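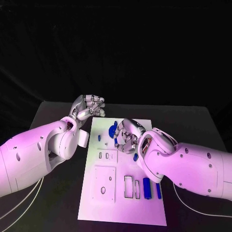 The board on the dark table, small blue peg at upper left.

Puzzle Corner: The White Board Comes Out Again

Regular readers will remember the Pladow board from last winter, when it sat on a shelf at Govico for 38 days before anyone admitted to owning it. It is back, and so are its little blue parts, which have a talent for leaving the building in coat pockets.

The idea is the one most of us met at age two or so. Parts go into places that fit them. The grown-up version adds pegs, a tiny gray pin and a round blue piece, and takes away the applause. The pin is my personal enemy. It has the footprint of a crumb and has been swept up as one at least three times, according to the Chiang building's vacuum cleaner bag.

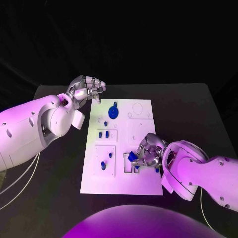 A blue block, tilted over the rectangular cutout.

The cutout is where people lose their good manners. It has two slots side by side, the left one taller, and a block held at a slight angle over them always looks closer to fitting than it is. My advice is to square it up before pushing – pushing first is how we came to need the spare set from Pullodetti.

The round knob near the top gets all the attention, what with the little tab on its rim. The single peg below it gets none and has never caused any trouble.

Spare parts are due in February. Please check your pockets before then, and the cuffs of your pants, and that bowl by your front door where you keep the batteries.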